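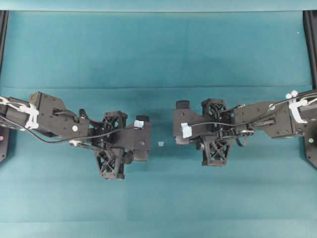 The Stud in the Middle
Small fasteners, soft surfaces, and the slow work of sorting a bench

By Isla Morrison

A double-ended stud is one of the least discussed parts in a machine shop. It has a thread at each end and something in between, and the something in between is where most of the cost sits. A plain length of threaded rod can be cut to size on a saw. A stud with a shoulder and a block has to be turned, milled or started from bar of the right section, threaded twice, and then kept from rolling onto the floor before it reaches a tray.

At the Innes bench in Bilbridge, where small parts for instrument housings are checked and kitted, the stock list runs to 504 line items. Over half are threaded. The bench handles standoffs, spacers, set screws, bushings and shouldered studs, most of them short enough to be lost under a thumb. The parts are cheap one at a time. A missing one can hold up a finished housing for as long as it takes to make another.

The usual reader of a drawing looks at the thread callout first. On a shouldered stud the thread is often the easy dimension. A die or a rolling head will hold it all day. The surface that matters is the ledge, where the smaller threaded end steps out to the full diameter of the shoulder. That face sets the height of whatever is bolted against it. If a burr stands up at the root of the thread, the mating plate rests on the burr and the stack height is wrong, usually by an amount too small to see and large enough to feel when the cover will not close.

A good ledge is square and has a clean corner. Many drawings call for an undercut at the base of the thread so that a nut can run all the way down. Where there is no undercut, the last turn of thread is incomplete and the mating hole needs a countersink to clear it. Shops disagree on which is better. An undercut makes assembly simpler and leaves a weak section at the worst place. A countersink costs an extra operation on the other part, which is often somebody else's part and somebody else's budget. 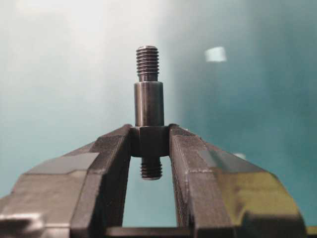

The block is there for holding. A round shoulder with a polished surface gives a tool very little to work with, and pliers will mark it. Flats solve the problem. They let a wrench hold the stud during tightening, and they give a fixture, a vise jaw or a pair of fingers a surface that does not roll. On a part with a smooth shoulder above and a thread below, the block is the only region that can be clamped without risk to a working surface. The Innes handling sheet states this in one line: grip on the block, leave both threads free.

Holding a stud by its threads is a common fault and a hard one to catch afterward. The crests are the thinnest metal on the part. Steel tweezers or a bare vise jaw can flatten one crest over a few degrees of arc. The thread may still pass a quick look, then bind on the second or third turn of the nut. Inspectors at the bench run a go gauge by hand on a sample of 10 from each tray and pay attention to the feel of the first turns. A gauge that starts and then tightens usually means handling damage. A gauge that never starts usually means a chamfer that was skipped or cut too shallow.

Chamfers get less attention than they deserve. A lead chamfer on the end of a thread guides the nut on square and removes the sliver of partial thread that would otherwise break off inside it. On small sizes the chamfer may be the width of a pencil line. It should run evenly around the end. A chamfer heavier on one side suggests that the blank was not running true when it was cut, and in that case the thread and the shoulder may not share an axis either.

Finish is the next question. Dark steel parts are commonly finished with black oxide or phosphate and then oiled. These coatings add little or nothing to the thread size, which makes them convenient. They also offer limited protection once the oil has gone. Zinc plating resists rust better but builds up on the flanks and has to be allowed for before the thread is cut. For indoor instrument work, oiled dark steel is normally adequate, provided the parts are not stored in cardboard, which draws the oil out over a few weeks.

The surface under the work has a larger effect than most shops expect. A bare steel table is durable and will chip a thread dropped from a modest height. Bare laminate is kinder, but round parts travel across it. A matte cloth stops most of the rolling and cuts glare, and a color well away from the color of the stock makes small pieces easier to find. The cloth must lie flat. A crease will catch a short stud and hold it out of line with the others, and loose weave will snag on a sharp thread start. Innes went through four materials before settling on a close-woven cover, replaced every March and shaken out over a magnet tray at the end of each shift.

Trays come from Nesov and have a hole for each stud, so the lower thread drops in and the block rests on the rim. The arrangement keeps the upper thread clear and shows a missing part at once. The weak point is a mixed batch. Two studs that differ only in the length of one thread will sit in the same tray at the same height, and the difference is hidden in the hole. The Troltmont assembly line received such a batch last year and found it when a nut ran out of thread before the cover was tight. The trays were changed soon after to a through-hole pattern over a clear base, so that both ends can be checked before the lid goes on.

Parts that fail are tagged and returned with the tray number. Damaged threads below size 4 are scrapped without rework.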